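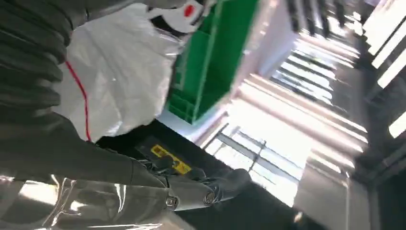
Tuesday at the Marner packing hall
10/9/18, by Lucyna Michalski

I'd been trying to get onto one of the Marner open days for ages, and when Wanda Kołodziej rang to say she had a spare spot I rearranged my whole day for it. Marner packs household bits and pieces for a heap of smaller shops, so there's no one product to look at, and that suits me fine because what I love is the packing itself! Crates, bags, film, racks, labels, the lot. My favourite corner was the one with the bright green plastic crate, ribbed down the sides, with a big crumpled white bag beside it and a white shelving rack further back near all that light. I could have stayed there until they turned us out.

We started in the front office with tea and very good lamingtons, then put on vests and went through in two groups. Ours was led by Ebenezer Opoku, who has worked there 14 years and clearly likes showing people around. He walks fast, mind you. Wear flat shoes if you go.

First stop was goods in. Everything arrives in mixed cartons and gets sorted into crates by colour, green for orders going out the same day, blue for orders that can wait, grey for anything that needs a second look. I asked whether people mix them up and he said all the time, mostly on Mondays, and that the grey ones are really where the day's surprises live. He opened one for us and there was a single gumboot in it (left foot) with a note asking where the other one was.

Then the bagging benches, and this was the bit I'd come for. I've been packing orders for our little craft shop on the kitchen table for years, and I always thought I was reasonably quick. Well! The woman at the end bench folded, bagged and taped a set of tea towels while I was still working out which way up they went. The trick, as far as I could follow, is that the bag is opened with the flat of the hand first and only then does the item go in, flat edge leading. I've tried it at home since and my bags come out much neater, though the tape still beats me. They let us each have a go, and Genowefa Wasilewska from our group got a round of applause for hers.

I also came away with a new respect for plastic film. I'd only ever thought of it as the annoying stuff around a pallet, but there's a real knack to getting it snug without crushing the corners of the cartons. Ebenezer had us push on a stack wrapped two ways, one with the film started low and one with it started halfway up. The first hardly moved and the second leaned like a tired fence. I would have liked more time on this and less on the loading dock, where it was blowing a gale and we couldn't hear much.

The shelving went on and on, and I was pleased to see that the heavy things are kept at hip height, with the light bulky ones up top. We have it completely backwards in our storeroom. There's a small map at the end of each aisle, drawn by hand and photocopied, and I thought those were lovely. The Skoltudeo system they use for stock numbers was shown to us on a screen as well, but I'm afraid I drifted off a bit during that part. Wanda took notes and can tell you about it if you ask her.

Questions at the end ran over time. Someone asked what happens to torn bags (a bin of their own, baled on Fridays) and someone else wanted to know how many orders had gone out the day before. 899, which Ebenezer had to go and check on the board. I asked if they ever sell off old crates and the answer is yes, at 5 dollars each, from the side gate, when there are enough to be worth the bother. I bought 2. They fit in the boot of a small hatchback if you put the back seat down, and one is already full of wool.

A few practical things for anyone going to the next one. Parking is on the street and fills early, so aim for the side nearest the oval. The hall is chilly even on a warm day and I was glad of my jumper. There's a step down into the goods-in area that isn't easy to see when you're looking up at the racks. The next open day is in February, and you put your name down at the front office or by phone. Wanda and I are both going again, and I'm hoping to get another turn at the bagging bench.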